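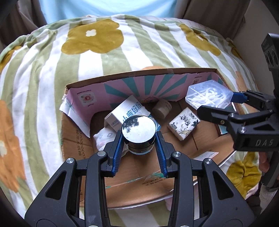

So is a "vehicle entry" in the Ustudholm police log the same thing as a stolen car?

Only if the car left with the thief. A vehicle entry means somebody got into the car and maybe took things out of it, and the clerk writes it up under a separate code when the car itself is gone.

I'm putting that at the top of the October entry because I got it wrong for most of the morning, and Kelechi will get it wrong too when she picks this up (sorry, Kelechi, but you know you will!). The dispatch sheet calls both of them "auto theft" in the first column and only splits them in the fourth, and the fourth column is the one our import was throwing away.

Where we are: the full log is in, 1,258 lines, everything the Ustudholm desk released to Onness for the crime page. Obi read all of it without falling over, which it did not do last time. I'd still like Obi to stop turning blank times into midnight. We had a lovely spike of crime at 12:00 a.m. on the first chart and I got excited for a whole cup of coffee before Roya leaned over and said "those are blanks." They were blanks.

Fixed it by making blank times stay blank. They go in the daily totals and stay out of the hour-by-hour chart. Note to whoever makes the graphic: please say so under the chart, in words a reader would use.

**Hand check.** I pulled 40 lines at random and read the officer's narrative against the code Obi gave each one. 2 were wrong, both the same way: a theft from a porch coded as a burglary. I can see why, the narratives both say "residence" three times. But nobody went inside, and a burglary on the map scares people in a way that a missing parcel doesn't. I don't want to put a burglary dot on someone's street for a parcel.

Somtochukwu thinks we should add a rule that looks for "porch," "step" and "mailbox" and knocks the line down to theft. I tried it and it does catch both of mine, but it also grabbed one where the guy came over the porch and through the window, so it needs another pass. For now the rule only flags the line and a person decides. It flags 42 lines in the whole log. That's an afternoon with a sandwich, we can live with it.

Then the repeat calls. Same address, same evening, three neighbors phone in the same smashed window, and the log has it three times with three numbers. I matched on address and a two-hour window and merged those, keeping the earliest number. It felt too easy, so I asked Olanrewaju, who used to cover courts over in Avska, and he said to check whether the later reports name a different victim. Good call. A couple of the ones I'd merged were separate cars on one block, hit by probably the same person on one walk, and those are separate thefts as far as the desk is concerned. Unmerged them. The match now needs the victim field to agree or be empty. 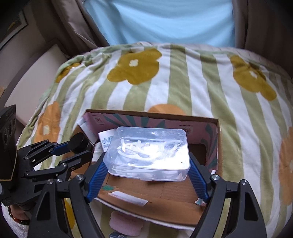
What do we do with an arrest when the charge gets dropped later?

Keep the incident and take the arrest off. The break-in still happened and still belongs in the count, but the arrested person's name never goes in our table in the first place, and the "arrest made" mark comes off once the court sheet shows the charge is gone.

Kayode asked me that on the phone and I gave him a much longer and worse answer, so there's the short one. He also wants us to go back through the older stories and see which ones said "suspect in custody" and were never followed up. I'd love that. It's a bigger job than this notebook, though, and the court sheets come as scans, some of them sideways.

Wording things I keep correcting, writing them down so I stop looking them up:

- "According to police" goes with the claim, every time, even if it makes the sentence clunky.
- Block numbers only on the map. No house numbers, even when the log has them.
- "Robbery" needs force or a threat. An empty garage is not a robbery, however the caller put it.
- Anybody under 18 gets no name, no school and no street.

The desk sergeant's office picks up the phone until 4:30 p.m. and they're friendly if you have the log number ready. If you don't have it they are less friendly.

Still open: the porch rule, the 42 flagged lines, and one report with an address that isn't in Ustudholm at all. I think it's Avska and somebody typed it into the wrong sheet. I've left it off the map and emailed Roya to ask who we'd even call about that.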